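Drandley Portable Telescope

We love this little scope! It has a 500 mm focal length, packs into a rucksack and gives lovely crisp views of the Moon, even from a back garden with a street lamp over the fence. Hywel Edwards had it out in August and found the Ring Nebula before his tea went cold.

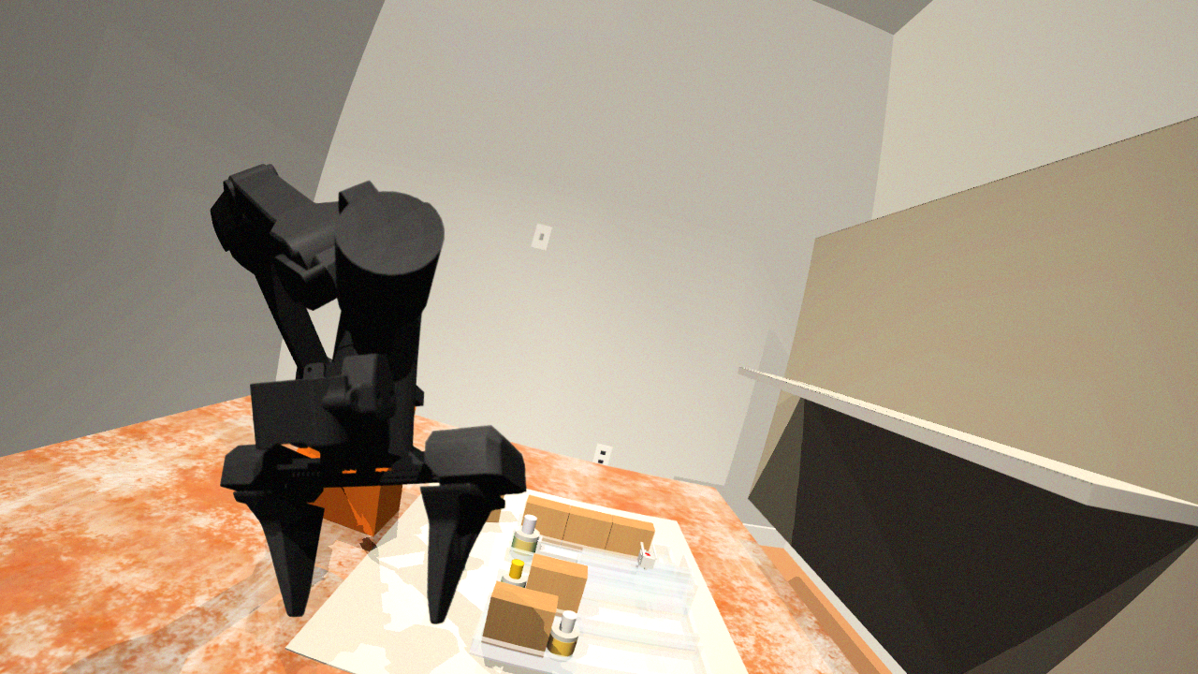 Vullik Astronomy Club – Loan Equipment

Members can borrow it for up to two weeks. It comes with:

Tripod and carry bag
2 eyepieces (wide and high power)
Red torch
Laminated star chart

Give it about half an hour outdoors before you start, and keep the caps on until you're ready. The focus knob is a bit stiff but wonderfully precise once you get the feel of it.

To book, speak to Dorota Duda at any meeting. Collection is from 6 pm.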